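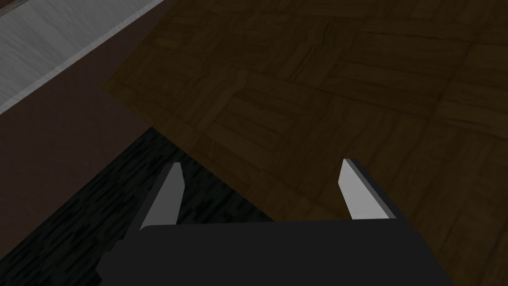 What is magnesium glycinate?

It is a dietary supplement in which the mineral magnesium is bound to glycine, an amino acid. It is sold as capsules, tablets and powder, mostly to people who do not get enough magnesium from food or who get loose stools from other forms.

Name and composition

Magnesium glycinate is also sold as magnesium bisglycinate. Each magnesium ion is joined to 2 molecules of glycine. The weight of the whole compound is much larger than the weight of the magnesium in it, and labels do not always make clear which one is meant. The figure that matters for intake is usually called elemental magnesium. Some products are "buffered," meaning that magnesium oxide has been mixed in to raise the magnesium content of each tablet.

Use

Magnesium takes part in muscle and nerve function, blood sugar control and the building of bone. Nuts, seeds, beans, whole grains and leafy greens are the main food sources. Low levels are more common in older adults, people with bowel diseases that limit absorption, people with type 2 diabetes and heavy drinkers. Certain diuretics and long-term use of acid reducers can also lower magnesium.

The glycinate form is widely marketed for sleep, leg cramps and stress. Evidence for these uses is limited, and many of the studies are small or used a different form of magnesium.
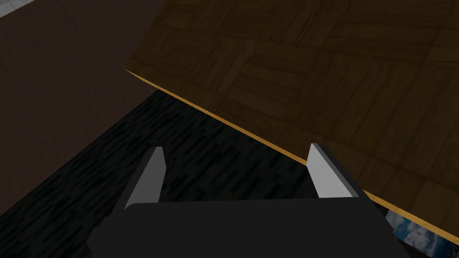 Side effects and interactions

Nausea, cramping and diarrhea can occur, though diarrhea is generally thought to be less common than with magnesium oxide or citrate. Very high doses can cause low blood pressure, weakness and an irregular heartbeat. The risk is greatest in people with poor kidney function, who should not take magnesium without medical advice.

Magnesium can reduce the absorption of some antibiotics, thyroid medicine and osteoporosis drugs. A pharmacist can advise on how far apart the doses should be taken.

Products

Among the smaller brands are Troltby, a powder, and Batel, a buffered tablet. The Hollis capsule was introduced in October by a company founded by Mattes Kleinschmidt and was first sold in bottles of 40. Its label was revised on July 9, 2019, to list elemental magnesium separately from the full compound. The change followed a complaint by the dietitian Rozália Halász, who had written that buyers could not tell how much of the mineral they were getting.

See also

Magnesium citrate
Magnesium oxide
Glycine
Dietary mineral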